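Should I watch the director's cut of Undcombe first, or the theatrical version?

Eglė Žukauskas

Hi everyone! My sister and I are finally sitting down with Undcombe over the holidays (I know, I know, we're years behind) and the set she lent me has both versions on it. The longer one runs 43 minutes more than the one that played in theaters, and that's a lot to ask of my sister, who falls asleep during trailers. I loved Ferine and I'd hate to spoil this one by starting in the wrong place. Does the long cut change the ending, or is it mostly extra scenes at the farm? Please, no spoilers past the ferry!

Gunārs Mägi

Oh, I envy you seeing it fresh! I'd go theatrical first – it moves along nicely and the music sits better under the ferry crossing. Most of the added material goes to the brother, who is barely there in the short version, and you'll enjoy him more once you know how things turn out.
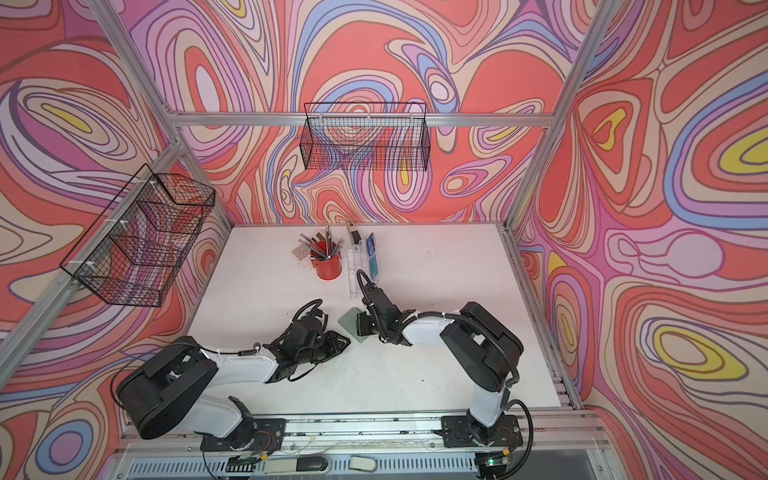

The last scene is the same in both, with one extra line that I won't repeat. If your sister is still awake after that, put the long cut on some other weekend and make a big pot of soup. I've watched it every September for years and I still find little things in the market scenes.

fovura400

long one. the short one cuts the best song

Last updated: December 2021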